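Notebook, bedroom tasks
Dec 6, 2020

Continuing the planning for next year's equipment. The request must be ready before the end of the month, so I write down what I think now, and colleagues can correct it in the margin. The main question is what we need for the bed work (pillows, duvet, folded clothes) and what can wait until May.
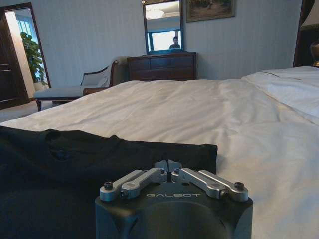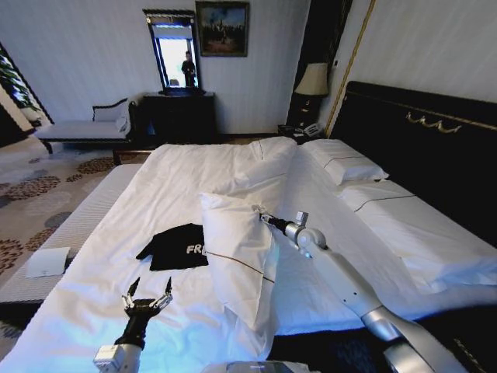 Bed and shirt, same room.

First point, fingertips. We have always put them under "small parts" and then we are surprised by the total. For the bed work they should have their own line. Cotton is not a hard material, but the tips close on it many times in a day and the surface becomes smooth. With a smooth tip a pillow cover slides, and the operator closes stronger, and then the tip wears even faster. I checked the old orders: one set of tips from Tenero is 149, and we ordered them always one set at a time, with shipping each time. I propose to order 5 sets together. Tenero did not confirm a discount yet, but we save the shipping in any case.

Question to myself: do we want the narrow tips or the wide ones? For a T-shirt the narrow ones go under the fold more easily. For a pillow I would like more surface. We can't change tips between every two tasks, it takes too much time and the small screws get lost in the carpet. Maybe order three sets narrow and two sets wide, and plan the days so that pillows and shirts are not mixed.

Second point, the wrist camera. The present one is good enough in daylight. In the evening, with only the lamps, the dark clothes lose all detail and you can't find the edge of the fold. Two solutions: a better camera, or better light in the room. The camera offer from Ploltley is 1,387 for one piece, with the cable and the mounting plate. For two arms it is two pieces, and we should have a spare, so it becomes three. This is a big part of the whole budget. Floor lamps cost very little compared to it. My opinion is to buy lamps first and look at the recordings again before we sign anything with Ploltley. I know that lamps change the look of the room, and a normal bedroom does not have studio light. But two ordinary lamps in the corners would still look like a bedroom, I think.

If somebody disagrees, please write it here and do not only tell me in the corridor – last time I forgot half of it.

Third point, linen and clothes. This line was missing completely last year and we paid it from the travel money, which was not correct. What we need:

- duvet covers, white, same size as the present ones
- pillow covers, enough that a full set is in the laundry and a full set is on the bed
- T-shirts in different colors and sizes, with print and without
- one or two thick sweaters, for comparison

For T-shirts I would take 25 to begin. They should be washed a few times before use. New shirts are stiff and keep the fold from the package, so the results with them look better than they should. Shirts with print are useful also for another reason: in the recording one can see which side is up.

Fourth point, transport. The case for the arms is still the one from the Yusuf project and the foam inside was cut for another base. It closes, but I don't like how it closes. Sarnwood makes cases by drawing. I asked for a price and have no answer yet, so in the table I leave this cell empty. Please do not fill it with a guess, because a guess stays in the table forever.

Things I would not buy now:

A second robot. It was discussed again, and I understand the wish. But the limit at the moment is the time of preparing the bed and the clothes between two trials, and a second machine does not help with that if the same people prepare both. Let's measure the preparation time properly in spring and come back to it in May.

A softer hand for one arm. Interesting, but then left and right behave differently and we must tune everything twice.

To do:

- ask Tenero for the price of five sets, mixed narrow and wide
- ask Ploltley how long the offer is valid
- write again to Sarnwood, with the drawing attached this time
- try two lamps from the office in the evening, with the black shirt
- make a separate line for linen in the budget table

The delivery time for tips was roughly six weeks at the last order, so this one should go out first.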